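Ambaye Yoga Teachers' Cooperative
Minutes, schedule and training meeting, Sun 31 May
Chair: Tiruwork Mamo
Quorum present. Previous minutes approved with one correction (spelling of Bollell in item 2).

1. Teacher training
The fall intake is set at 18 places. Applicants must show 94 hours of logged practice before the first module. Logs kept on paper will be accepted if signed by a certified teacher. Anatomy module moves to November.

2. Room hire
Bollell studio has offered the upper room on weekday mornings. The fee is $900 per term, heating included. Motion to accept carried, four in favor, one abstaining.

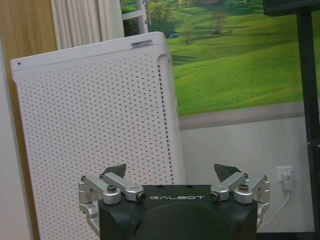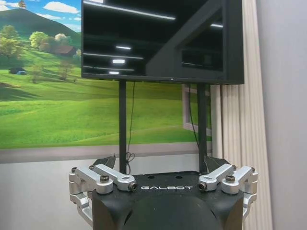

3. Booking system
Muvalent will replace the paper sign-up sheet for all evening classes. Drop-in students may still pay at the door. Late cancellation period stays at 4 hours. T. Mamo to send login details to teachers.

4. Props
Bolsters from Doltel arrived short of the order. Credit note requested. Straps to be washed at the end of each month by whoever teaches the last class.

5. Substitute cover
Teachers must arrange their own cover for planned absence and enter the name in the shared calendar. Restorative classes may only be covered by a teacher with the relevant certificate.

6. Other business
Request for a prenatal class deferred to next meeting.

Meeting closed 7:40 p.m.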